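Before first use, wash the basket in warm water with a little dish soap and dry it with a towel. Remove the paper tag from the rim.

## 3. Loading the Sella counter basket

The Sella is made for produce that keeps at room temperature for a few days. Leafy greens and berries belong in the refrigerator.

1. Set the basket on a flat, level surface with the open top facing up. Leave 2 inches between the basket and the wall.
2. Sort the produce. Take out anything bruised, split, or soft.
3. Wipe off loose soil with a dry cloth. Do not wash the produce until you are ready to use it.
4. Put onions in first, with the root ends clear of softer items.
5. Add bell peppers with the stems up. Do not force a stem through the wires.
6. Keep small fruit, such as limes, outside the basket until the larger pieces are in place.

**Caution:** Do not load more than 8 pounds. Do not carry a full basket by one side of the rim.

**Note:** The wires are closer together toward the base. If a small item gets wedged there, push it back from the outside with a finger. Do not use a knife.

Two red peppers and an onion are in the basket, with a lime still on the table:

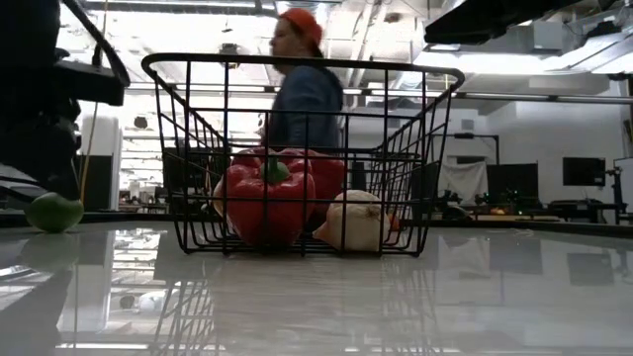 ## 4. Weekly care

1. Empty the basket and shake out any onion skin.
2. Wipe the wires with a damp cloth, then a dry one.
3. Check the underside for grit, which can scratch a glossy tabletop.

Do not put the basket in the dishwasher. For the Zorel hanging kit, see section 6.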